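## 4. Première mise au travail : débarrasser un plan de cuisine

Vous avez déballé le bras, vous l'avez fixé, vous avez lu le chapitre 3 (si ce n'est pas le cas, retournez-y, le couple de serrage des brides n'est pas une opinion). Il est temps de demander à la machine ce pour quoi tout le monde la regarde avec espoir : ranger la cuisine à votre place.

Autant régler la question tout de suite. Le module Girkine sait prendre un gobelet et le poser ailleurs. Il ne sait pas que le gobelet est sale, que l'évier est plein, ni que vous recevez à 19 heures. Pour un plan de travail ordinaire, vous irez plus vite avec un torchon et de la mauvaise humeur. Si vous cherchez quand même à savoir où en sont les machines, ce chapitre est le bon.

### 4.1 Avant de commencer

Il vous faut :

- le logiciel Vestbridge Atelier, installé et activé ;
- le profil de pince `girkine_2d`, livré avec le bras ;
- la bibliothèque d'objets Brarnora, édition « cuisine », soit 2 213 modèles, dont une quantité troublante de passoires ;
- une table dégagée, que vous ne remplirez qu'à l'étape 4.4.

> **Attention.** Tant que la simulation n'a pas été validée, laissez le bras réel hors tension. Le bouton « Envoyer au bras » se trouve juste à côté du bouton « Enregistrer ». Nous avons signalé cette disposition à l'éditeur, qui la trouve ergonomique.

### 4.2 Préparer la simulation

1. Ouvrez Vestbridge Atelier et choisissez **Nouveau projet > Cuisine > Plan de travail**.
2. Chargez le profil `girkine_2d`. Si la pince apparaît à l'envers, inversez l'axe Z dans **Réglages > Montage**. Elle apparaîtra à l'envers.
3. Placez 2 récipients ouverts, debout, à bonne distance l'un de l'autre. Résistez à l'envie de composer une nature morte.
4. Dans **Tâche**, sélectionnez *Saisir et déposer*. La tâche *Ranger* existe aussi dans le menu ; elle est grisée depuis la première version.
5. Définissez la zone de dépose. Laissez une marge avec le bord du plan, car le logiciel considère qu'un objet à moitié dans le vide est un objet posé.
6. Lancez la série d'essais. La valeur par défaut est de 1 000 tentatives, à ne pas réduire : les premières servent surtout à apprendre où se trouve le plan de travail.

**Note.** Le calcul tourne très bien la nuit. Le ventilateur aussi.

### 4.3 Lire les résultats

Le tableau de bord affiche un taux de réussite en gros et en vert. Ne vous arrêtez pas là et ouvrez l'onglet **Échecs**, où les incidents sont classés par famille :

| Code | Signification | Ce que vous faites |
|---|---|---|
| E-SAISIE | Les doigts se sont fermés sur de l'air | Vérifier la hauteur d'approche |
| E-GLISSE | L'objet est parti avant la dépose | Réduire la vitesse de levée |
| E-CONTACT | Un voisin a été bousculé | Écarter les objets, ou accepter |
| E-AUTRE | Autre | Revoir la séquence, avec un café |

Une réussite, au sens du logiciel, signifie que l'objet se trouve dans la zone de dépose à la fin de l'essai. Couché, retourné ou rempli de ce qu'il contenait, peu importe. Si vous attendez d'un robot ménager qu'il range les tasses à l'endroit, cochez **Contrôler l'orientation** et préparez-vous à une baisse sensible du chiffre vert.

### 4.4 Compliquer un peu

Les objets isolés sont faciles. Les vrais plans de travail, eux, ressemblent à un dimanche soir : les choses y sont couchées, empilées et vaguement solidaires.

1. Ajoutez un contenant translucide et couchez-le.
2. Glissez un objet clair en partie dessous.
3. Passez le mode de saisie de *Objet le plus proche* à *Objet libre d'abord*.
4. Réglez **Ouverture d'approche** sur 6 et ne descendez pas plus bas, faute de quoi les doigts arrivent trop serrés et poussent le cylindre.
5. Lancez un essai unique, au ralenti, et mettez en pause avant la fermeture des doigts.

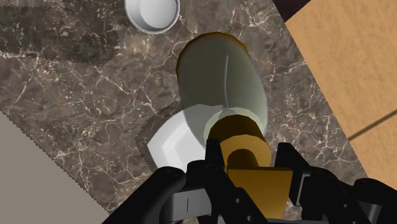
La pause est le moment de vérifier l'ordre des opérations dans le panneau **Plan**. Le contenant couché doit figurer en premier ; si le logiciel propose de commencer par l'objet pris dessous, relancez la planification. S'il persiste, supprimez l'objet et ajoutez-le de nouveau. Nous n'avons pas d'explication à ce sujet, mais le support Lambert donne la même consigne.

> **Prudence.** Les matières translucides se comportent mieux en simulation que dans votre cuisine. Le logiciel connaît la position exacte du contenant ; la caméra du bras, elle, voit un reflet, puis un autre reflet, puis votre manche.

### 4.5 Passage au bras réel

1. Retirez verres, couteaux et héritages de famille.
2. Reproduisez la disposition simulée avec des récipients incassables.
3. Mettez le bras sous tension, vitesse limitée au premier cran.
4. Gardez la main sur l'arrêt d'urgence pendant toute la première saisie.
5. Appuyez sur **Envoyer au bras**. Cette fois, exprès.

Comptez quelque 2 minutes par objet au premier cran. Pour l'essuyage du plan, voir le chapitre 7, en préparation depuis juin.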